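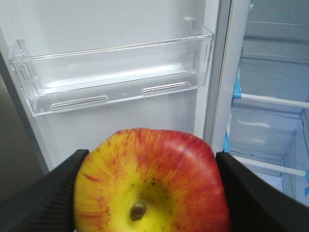 Gatport Opens Sign-Ups for October Fridge Reset, a Free Month of Help With Cold Storage at Home

GATPORT – Sign-ups are open now for the October Fridge Reset, a free program on keeping fruit, vegetables and leftovers in the home refrigerator and using them up before they turn. Put on by Pratix, the home-kitchen group based on the lower floor of the Giáp building. Runs all month. Fourteen households get a home visit, everybody else can come to the open evenings.

The idea is simple enough. Most food thrown out in a house was fine when it went in. It went behind something, or under something, and came out three weeks later.

"People think they need a bigger fridge," said Xuân Lã, program lead at Pratix. "Mostly they need to be able to see the apples."

Apples are the fruit of the month, by the way. It's October, they're cheap, people buy them by the sack and then where do they go. The red and yellow ones, striped, the kind everyone's aunt brings over in a bag. Pratix will hand out a one-page apple sheet at every session and a longer version is in the booklet.

What a home visit looks like

Two people from Pratix come to the house. Visit takes up to 3 hours, less if the fridge is small. Everything comes out. Shelves and bins get washed with warm water and a little dish soap, dried, put back. Then the food goes back in, by kind, oldest at the front.

Households keep a sheet of paper on the door for the rest of the month and write down what got thrown away and why. No photos needed, no app. Ekrem Oral, who runs the visits, asked that this be stressed becuase people keep asking about an app.

"A pencil on a string," Oral said. "We bring the pencil."

Nothing is thrown out without the household saying so. That includes the mustard.

The door

A good part of the program this year is about the refrigerator door, which came up more than anything else in the spring trial. The door gets the most warm air, every time it opens. Milk and eggs do better on a shelf further in. The door bins are good for jars, sauces, juice, butter if you go through it fast.

Clear bins are easier to live with than solid ones, in the view of Elsa Ekström, who wrote the booklet. A clear bin shows what's in it from across the kitchen. It also shows the crumbs. Ekström recommends wiping the bins when the shopping comes home, before anything goes in, since that's when they are emptiest.

An apple or two for today can ride in the door, no harm done. The ones meant to last should go in the drawer.

Apples, the short version

From the one-page sheet:

Check each apple before it goes in the fridge. Turn it over, look at both ends. The stem end and the little dried blossom end are where trouble tends to start.

Freckles and streaks are just skin. Leave them alone. A soft brown spot is a bruise, eat that one first.

Lumpy is fine. Lopsided is fine.

Don't wash until you are going to eat it.

Keep apples in their own bag or drawer, away from lettuce, carrots and broccoli. Apples give off a gas as they ripen and the greens go limp and yellow sooner.

One rotten one, take it out the same day. Wipe down whatever it was touching.

Set them down, don't drop them in. A bruise today is a brown spot next week.

Open evenings

The open evenings are at the Giáp building, lower floor, side entrance. Doors at 6:30 p.m., done by 8. Each one has a working refrigerator at the front of the room and a topic:

First evening – Emptying and washing. Bring a photo of your own fridge if you want, or don't.

Second evening – Apples and pears. Tasting, storing, and what to do with the soft ones. Giang Bùi will make a pan of apple butter and everyone takes some home in a jar (bring a jar).

Third evening – Greens, herbs, roots. The drawer settings, finally explained.

Fourth evening – Leftovers. Labels, lids, how long is too long.

Room holds 20 so please sign up ahead. Kids welcome, there will be a table for them with apple slices and crayons.

Bùi cooked for a school kitchen before joining Pratix and has strong feelings about soft apples. "Nobody should be peeling them for this," Bùi said. "Core them, chop them, low heat, a splash of water. Put it through a sieve after if the skins bother you. They won't."

Booklet

The booklet, Front of the Shelf, is printed by Brerkudine and free at all sessions while copies last. There's a chart inside the back cover meant to be cut out and taped to the fridge. The print is large on purpose. Copies will also be at the front desk of the Giáp building from the first week of the month.

A correction to the flyer that went out earlier: it said apples should be kept in the freezer drawer. It should say the crisper drawer. Please do not freeze your apples. Well, sliced for pie you can, but thats a different sheet.

How to sign up

Home visits: by paper form at the Giáp front desk, or by phone during desk hours, 9 a.m. to noon. Spots go in order. At least 8 of the fourteen are being held for homes with children or with someone over seventy, and if those aren't taken by the second week they open to everybody.

Open evenings: same desk, same phone, or put your name on the list by the side entrance.

There is no cost for any of it. Renters are welcome, shared kitchens too – if several people share one fridge, everyone who uses it has to agree to the visit first. Tài Đoàn handles scheduling and will call back to set a time. Mornings are going faster than afternoons.

About Pratix

Pratix teaches everyday kitchen skills in and around Gatport: storing food, basic cooking, cleaning and small fixes such as door seals and squeaky drawers. Classes are free or low cost and held in English, with Vietnamese and Turkish on request. Past programs include a pantry month and a knife-sharpening day.

Press contact

Tài Đoàn, Pratix, Giáp building, lower floor, Gatport. Interviews with Xuân Lã or Ekrem Oral can be set up for any morning before the first session. Reporters who'd like to come along on a home visit should ask early, the household has to say yes too.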